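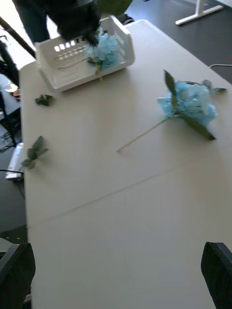 Walk the cell before you touch the leader arms, and do it with your hands in your pockets. Most of what goes wrong in a teleoperation session has gone wrong on the table first. The flower job is a good case: there's a seam across the tabletop where the two halves meet, a basket at the far end, and small leaf sprigs lying loose out by the left edge, where an operator who is watching the big blue bloom will forget they exist. Write down what you find. "Looks fine" is a mood and will be returned to you.

Posted in June by Rosaura Quispe

Home | Cell Notes | Checklists | Operators | Archive

Pre-Session Inspection, Flower Sorting Cell, Zesgate floor
Revision 6, with comments from people who have had to use it

1. Emergency stop
Press it. Confirm the arms go limp the way they should. Reset it.
Result: pass.
Comment (Stavros Stojanovska): Yes, every session. I was asked whether pressing it at lunch counts. It does not.

2. Table
Push down on each half, then across the join. Both halves should sit level and the legs should be locked. Wipe the top.
Result: pass, with a remark.
Comment (Rosaura): Slight rock on the near half, fixed by turning the foot. If you fold paper under it instead, please use paper that isn't the session log.

3. Cables on the floor
Anything thin and black near the table legs gets traced to both ends. Nothing should cross where the operator stands.
Result: open.
Comment (Wálter Ospina): Traced all but one. It goes somewhere. I have asked Socorro, who installed it, and she also believes it goes somewhere.

4. Gripper fingers
Open and close 15 times from the leader side. Look for fingers that meet crooked, and feel the tips for glue and fuzz.
Result: pass.
Comment (Socorro Tello): Artificial petals shed. Check the inside faces, then check them again with your glasses on.

5. Starting layout
Roses and hydrangeas out on the table, basket within reach of both arms. Stems may cross. They should cross, in fact, because the policy has to learn what a tangle is and it won't learn that from flowers set out like silverware.
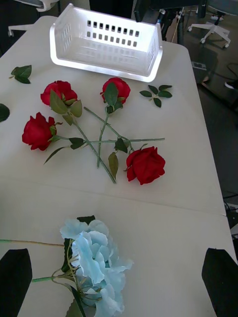 Item 5, mixed layout: four red roses with stems crossed, blue hydrangea on the near panel.

Result: pass.
Comment (Maritza Villca): I'd call this a fair tangle. Pull the wrong rose first and you may be dragging its friends along. Operators should pick the one on top and resist the urge to show off.
Comment (Stavros): Showing off is how we got episode 733, which is kept for training purposes. Training of people.

6. Loose leaves
Decide before recording whether stray sprigs are part of the task. Say so in the episode notes. Don't change your mind halfway.
Result: fail, corrected.
Comment (Rosaura): Two operators had two rules. One was putting sprigs in the basket and the other was politely steering around them. The robot would have learned to hesitate, and we have enough staff who do that. Rule for now: leaves stay on the table.

7. Wrist views
Bring up both wrist feeds and move each arm slowly over the table. Fingertips visible, no smudges on the lens, no frozen feed. Then move at working speed and look again.

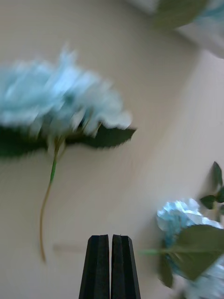

Some blur at working speed is acceptable. If you can't tell the bloom from the stem once the arm has stopped, it's a focus problem and the session doesn't start. Clean the lens with the cloth on the hook. Your shirt is not the cloth on the hook.
Result: pass.
Comment (Wálter): Left feed lagged on the first try. Restarted the Stevton box, fine afterward. Second time this month, so I've put it on the list.

8. Grasp point
Grip the stem below the leaves. Gripping by the bloom gets a quicker episode and a bald hydrangea.
Result: pass after reminder.
Comment (Socorro): I have 4 bald hydrangeas in a drawer if anybody wants to argue.

9. Operator
Rested, seated at the right height, phone elsewhere. Swap out when your shoulders start coming up around your ears.
Result: pass.
Comment (Maritza): The chair at the Sotelo station sinks. You start as a tall person and finish as a short one, and the demonstrations drift with you. Needs a new cylinder.

Open items: the cable in 3, the lag in 7, the chair in 9.
Signed off to record with cable 3 taped down: R. Quispe, S. Stojanovska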